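Suche
Suchbegriff eingeben
Drucken | Als E-Mail senden

1/8/25
Von Tahmineh Soltani und Elaheh Mirzaei

Wer hat denn nun Schuld? Projektbericht über politische Kommentare zur niedrigen Wahlbeteiligung

Als wir uns im Juli zum ersten Mal mit unserer Betreuerin Marion Laing zusammengesetzt haben, wollten wir eigentlich etwas ganz anderes machen, nämlich Wahlplakate. Dann kam Golshifteh Shojaei mit einem Stapel ausgedruckter Meinungstexte dazu, alle zur Wahlbeteiligung bei der letzten Kommunalwahl, und beim Lesen haben wir uns so festgeredet, dass die Plakate an dem Nachmittag niemand mehr erwähnt hat (die liebe Elaheh trauert ihnen bis heute ein bisschen nach).

Unsere Frage war am Ende recht schlicht: Wem geben Kommentatorinnen und Kommentatoren die Verantwortung, wenn wenige Leute wählen gehen, und womit belegen sie das? Ausgewertet haben wir Texte aus dem Onlinemagazin Pomar und dem Meinungsblog Torkix, dazu die Leserzuschriften, die unter beiden erscheinen. Zusammen sind das über 700 Beiträge, und wir möchten an dieser Stelle allen danken, die uns beim Einlesen geholfen haben, ganz besonders Nazanin Ebrahimi, ohne deren Tabelle wir heute noch sortieren würden!
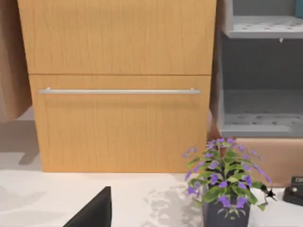
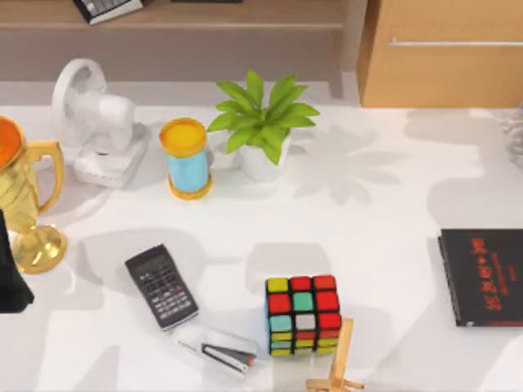
Beim Einordnen der Beiträge haben wir zunächst acht Kategorien benutzt, von »die Parteien« über »die Medien« bis »die Jugend«, und diese Einteilung hat uns mehr Mühe gemacht als alles andere. Viele Texte passten an zwei Stellen zugleich, manche an keine. Elaheh wollte in jedem Zweifelsfall eine neue Kategorie aufmachen, Tahmineh lieber gar keine mehr. Marion Laing hat uns dann gewarnt, dass eine Schublade immer einladend aussieht, wenn sie wie auf dem ersten Bild einen Griff fast über die ganze Breite hat, und dass man trotzdem nicht alles hineinlegen sollte, was gerade herumliegt. Danach haben wir auf drei Gruppen gekürzt: Politik, Medien und die Wählerschaft selbst.

Am häufigsten traf es die Wählerschaft, und zwar bei Pomar genauso wie bei Torkix, was uns überrascht hat, weil die beiden politisch ja weit auseinanderliegen. Belege gab es selten. Meistens stand da ein Satz wie »Man kennt das ja«, oder es wurde ein Gespräch beim Bäcker nacherzählt. Die Leserzuschriften waren übrigens sorgfältiger, als wir gedacht hatten; etliche nannten Busverbindungen und verlegte Wahllokale, wovon in den Kommentaren selbst kaum die Rede war.

Ein paar Schwächen wollen wir nicht verschweigen. Wir haben alle Beiträge nur einmal kodiert, und für einen ordentlichen Vergleich hätte ein zweiter Durchgang dazugehört. Auch der Zeitraum von sieben Wochen nach der Wahl ist kurz. Golshifteh möchte die Auswertung deshalb mit den Texten aus dem Wochenblatt Walo fortsetzen und sucht dafür noch Leute, die gern und geduldig lesen.

Drucken | Als E-Mail senden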